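## Should you pay for the premium well water test?

Several of you on the Skarkham side have had the flyer from Grotmont, the new testing outfit, offering a "complete home water profile" for $233. I read it twice and I'm still not sure what's complete about it.

The flyer says the profile covers up to 800 contaminants. That sounds like a lot, and I suppose it's meant to. Most of the names on the long list are industrial solvents and farm chemicals, many of them unlikely to turn up in a hill well with nothing above it but sheep. Meanwhile the things people around here do have trouble with - bacteria after heavy rain, nitrate, arsenic in the deeper wells, lead from old pipes - make up a short list, and any certified lab will run it for a good deal less.

I called the number and asked which of the 800 are tested by a certified method and which are "screened." The person on the phone was pleasant and didn't know. I asked for it in writing. That was in May, and I've had a brochure with a waterfall on the cover.

Then there's the filter. Grotmont's sample report, which they will send you if you ask, ends with a page recommending the Stöckli under-sink unit. So the company that tells you what's wrong with your water also has an opinion on what you should buy to fix it. Maybe the unit is fine. I'd still want the test and the sale kept apart, and I'd want to know if anyone has ever received a report that didn't recommend one. 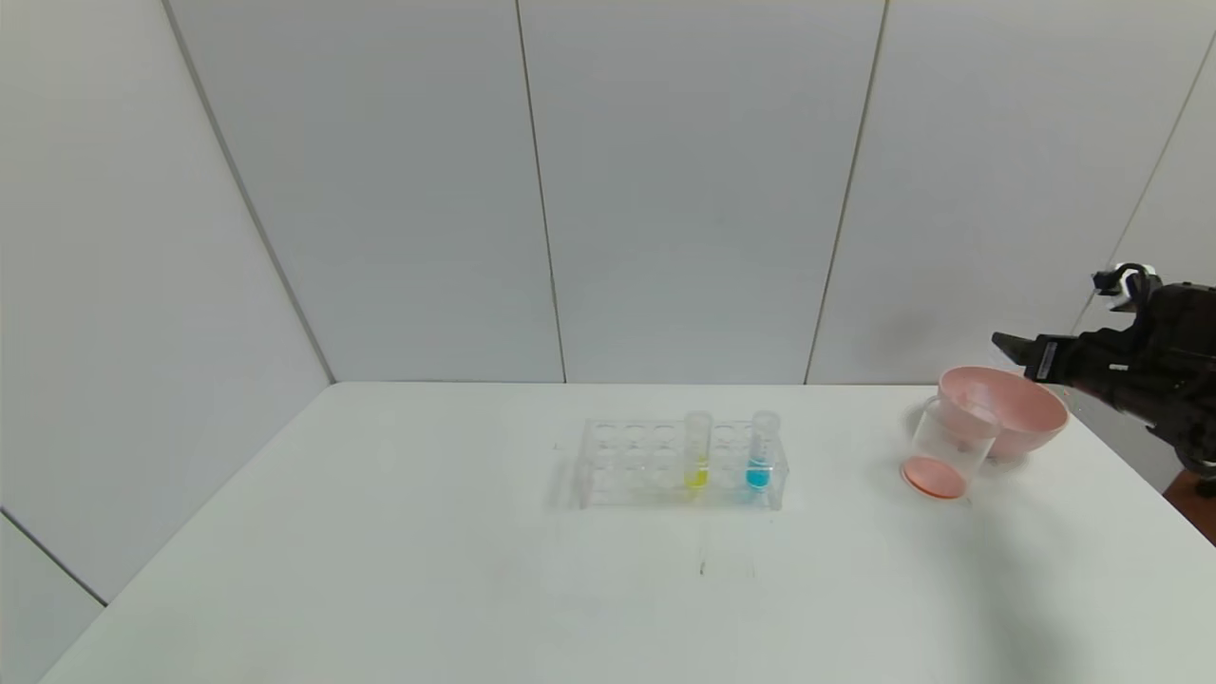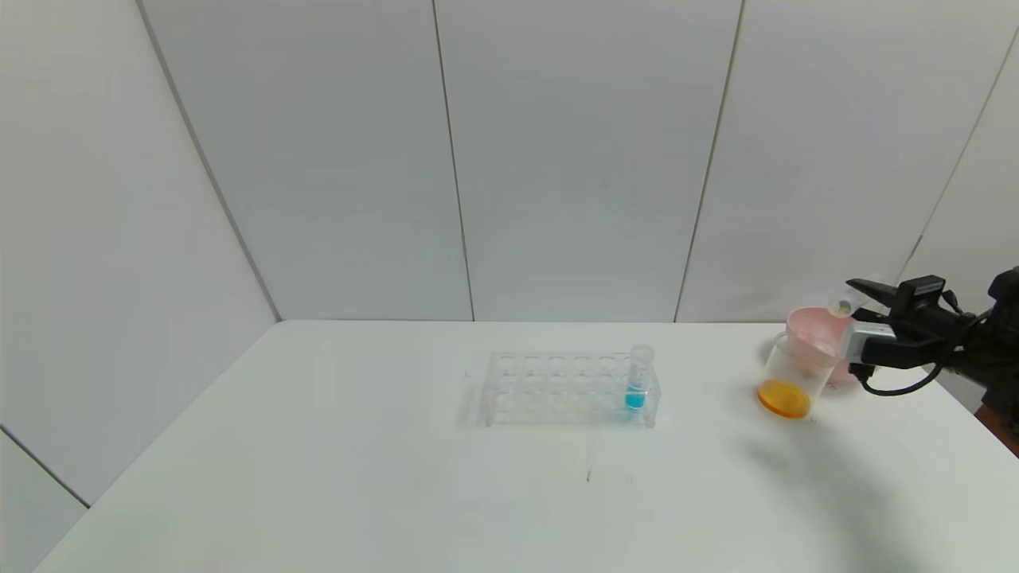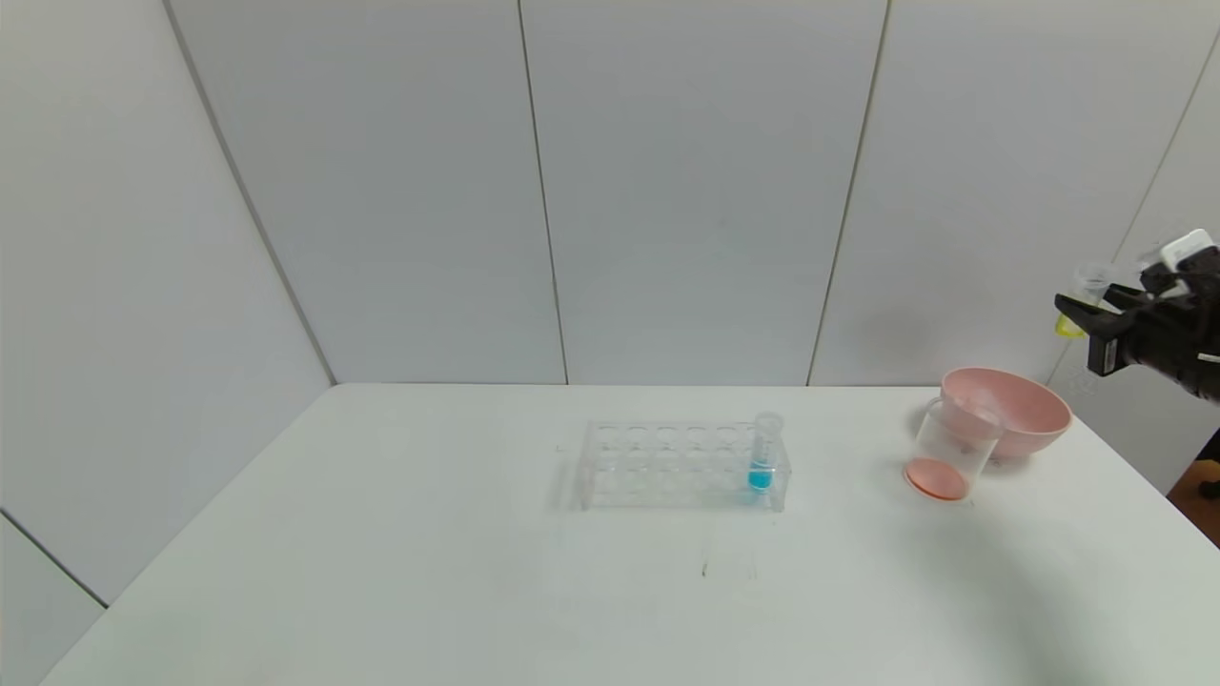
*Clear racks with two rows of holes.*

What I'd do, for what it's worth. Test for bacteria and nitrate once a year, in the spring, and again if the well has flooded or been worked on. Do arsenic and lead at least once, and repeat lead if you change your plumbing. Use the lab's own bottles. Read the instructions before you run the tap, as the lead sample usually wants water that has sat in the pipes overnight and the bacteria sample doesn't. Get that one back to the lab fast; a bottle that rides around in a truck all weekend is money wasted.

And ask for the numbers. A green check mark next to "nitrate" tells you very little. You want the result, the limit and the units, on paper, with the lab's certification number at the bottom.

We have 22 households signed up so far for the shared drop-off run, with room for more. Forms are in the rack by the hall door, and the run leaves at 3.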